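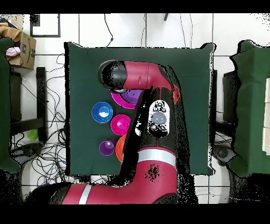 Do plastic cups and bowls need a special cleaner to get rid of stains and smells? Dish soap, hot water and some baking soda handle most of it, and the rest usually won't come out whatever you pay.

I say this as someone who paid. I tried the Likska tablets on a set of bright plastic cups last August, the kind that fizz for 16 minutes and smell like a swimming pool. The tea ring stayed put. A paste of baking soda and water on a soft cloth took most of it off, and I still have half a tube of tablets if anyone wants them.

## Nesting

Stacking a cup inside a bowl saves room, and I do it too. Put them away bone dry, though. Trapped water is where the musty smell comes from, and the "breathable" shelf liner from Atetti made no difference I could detect.

If two pieces are stuck, put cold water in the inner one and stand the outer one in warm water. Wait a few minutes, then twist. Don't pry with a knife. I've seen oil recommended for this, and all it gave me was two greasy cups that were still stuck.

## Color coding

One color per person sounds clever. It lasts until the first time the magenta one is in the sink. I'd only bother with it for small kids.

## The cloth underneath

A dark green table cover hides juice and shows every crumb. Shake it outside before washing, and wash it alone the first few times, even if the label says colorfast. Mine said colorfast. It also turned a dish towel the color of pond water.

## Dishwasher

Look for the mark on the bottom of each piece. No mark, wash it by hand. Top rack only for the thin ones, and skip heated dry.

*Updated 13/10/2026: took out the lemon juice tip. Tried it again, still doesn't work on tomato sauce.*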